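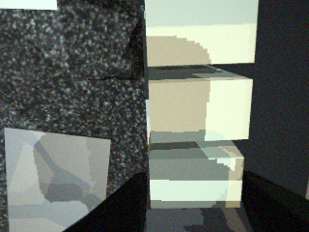
Stop making kids audition for the back row

Two minutes. That's what you get at the Brunon Youth Orchestra auditions. Two minutes, one scale the panel picks, a bit of the prepared piece, thank you, next. My kid plays bassoon. We drove over in February with the heater broken and she spent longer putting the instrument together than playing it.

She got in, so this isn't sour grapes. I want that said up front.

What bugs me is the rest of it. The orchestra seats its strings by audition every single term, back row included. Every term! Twelve-year-olds who have already been let in, already paid, already learned the music, get pulled out of rehearsal and ranked against the kid they share a stand with. Then the list goes up on the door. Seen it. Seen the faces too.

The argument for it is always the same. Professional life is competitive, get them used to it. OK. But most of these kids aren't going to be professionals and the ones who are will find out about competition soon enough, from people who do it for a living. I played second clarinet in a town band for years after college and the thing that kept me there was the first clarinet, who was better than me and let me sit next to her and steal everything she did. Breathing, mostly. Where to breathe in a long Brahms line without chopping it in half. I never wanted her chair. If somebody had told me I could have it by beating her on a scale test I think I'd have quit, or gotten weird about it.

Seating tests reward one kind of playing. Alone, loud enough, no wrong notes. Fine skill to have. Orchestra playing is a different thing, it's tuning your third to somebody else's root, coming off a note together, hearing that the violas have the tune and getting out of the way. You can't test that in a side room with the door shut. I've heard kids who win the front chair every time and drag the whole section with them because they never once look up.

And the cost. Tuition at Brunon is 632 dollars a term now. It was 336 when my older one started, on cello. I don't begrudge it, halls cost money and so do good conductors. But if I'm paying that I'd like the rehearsal time spent on rehearsal, and the first three weeks of every term go to seating. Three weeks! Out of a term that's already short. The winter concert was under-rehearsed and everyone in the room could tell, the slow movement practically fell over at the horn entry.

Compare Nesent, an hour up the road. Smaller program, worse hall, they rehearse in a school cafeteria. They rotate. Every piece, the strings move. A kid who sat at the back for the overture is up front for the symphony and has to lead, bow in the air, no hiding. The first time is rough, I won't pretend otherwise. By spring the back of that section plays like the front, and I can't say that about ours. I went to their last concert expecting to be polite about it and ended up staying for the encore.
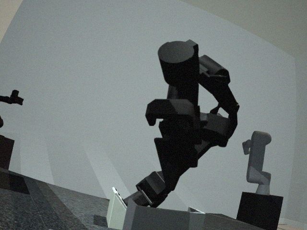
The parents who push back on rotation usually have a kid in the front. I get it, I do. You put in the lessons, the early mornings, the instrument loan, and the chair is the proof. One father told me a title looks good on a college application and concertmaster is a title. Well, keep the title then. Audition for concertmaster and the principals once a year, in the fall, and let them have the solos. Rotate everybody else. Nobody reading an application cares who sat fifth desk inside.

Winds and brass are harder, I'll admit. One player to a part, solos all over the place. But even there you could swap first and second between pieces. My daughter played second bassoon all last year and I'm not sure the conductor ever heard her above the trombones. This spring she got first on one short piece, the Latuheru overture, only becuase the other player had a wedding. She practised it like it was a concerto. Came down to breakfast humming the bottom line.

That's all I'm asking for really. A reason to practice that isn't beating your friend.

The program says it's reviewing seating over the summer. Good. I'd ask them to ask the kids, the back row ones especially, and not by show of hands in front of the conductor. And take the list off the door in the meantime. Email it, if there has to be one. Its a small thing and it could be done before the next rehearsal.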